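Practice Notes, 9/22/24

Getting through the slow weeks of a new piece

The fall term at the Navarro studio has started, and the same trouble has come up with cello, piano and clarinet students alike. A new piece goes well for the first week. The notes are fresh, the opening page comes together, and practice feels easy. Then the middle section arrives, the tempo drops to half, and the instrument case stays shut for three days at a time.

We have changed how we assign pieces this September, and parents have asked for the plan in writing.

Each student in the intermediate group gets one long piece for the term and one short one. The long piece is divided into sections on the day it is handed out, with the teacher's pencil marks in the part. Most of them come out at 14 sections, some no longer than four measures. The student does not begin with section one. The first assignment is the last section, then the one before it, and so on back to the opening. By the time the piece is played from the top, the student is always moving toward music that is already familiar.

This is an old method and plenty of teachers use it. It does not suit everyone. Students who read well and like to know how a piece goes may find it annoying, and they are free to listen to a recording first or play through the whole thing once, badly, before settling down to the sections.

Daily practice for this group is 30 minutes. We would like it split in two, with the long piece first and scales second. Scales at the start tend to use up the good attention. Warming up is still needed, especially for the brass and woodwind players, but long tones for a few minutes will do. 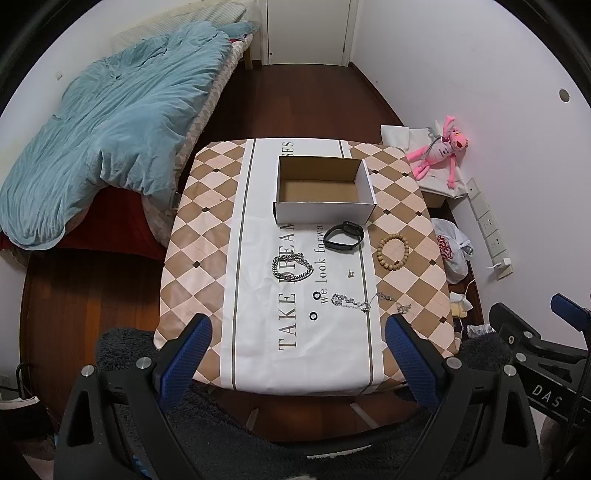

One parent wrote back that the split had not worked at their house, that their daughter came home from school too tired for anything slow, and that scales were the only thing she would sit down to without an argument. They asked if she could do the long piece before breakfast and leave the rest for the evening. She can. The order matters less than the slow work getting done on most days, and two short sessions are as good as one.

A few points on slow practice itself. Slow means a speed at which the section can be played three times in a row with no wrong notes and no stops. If that is half tempo, play at half tempo. If it is slower than that, leave the metronome off and count out loud. Bowings, fingerings and breaths should be the final ones from the start. Changing them in the last two weeks causes more trouble than a wrong note does.

Please do not write in the letter names over the notes. Circle the note that keeps going wrong and bring it to the lesson.

The short piece is there for pleasure and for sight-reading. It can be changed at any time. Students who want to choose their own may look through the green folders by the piano in the small room. The Grilico duets are back in their folder after being out on loan all summer, and the second clarinet part has been recopied. The Dustico book of easy dances is still missing its piano score, so please check your shelves.

Ensemble begins next week. The Bumumo Quartet has agreed to sit in on one rehearsal later in the term and will play a movement with the older students. We have 17 players signed up so far and could use another viola. Rehearsals run 90 minutes with a break in the middle. Bring a pencil, a music stand if you own a folding one, and both parts if you have been asked to cover two.

Recital sign-up sheets go up at the end of the month. Students may play the long piece in full, or any group of sections that makes sense on its own. Memorizing is optional for everyone below the advanced group. Accompanist copies have to be clean, with no missing bottom lines, and should be handed in at the lesson with the student's name on the first page.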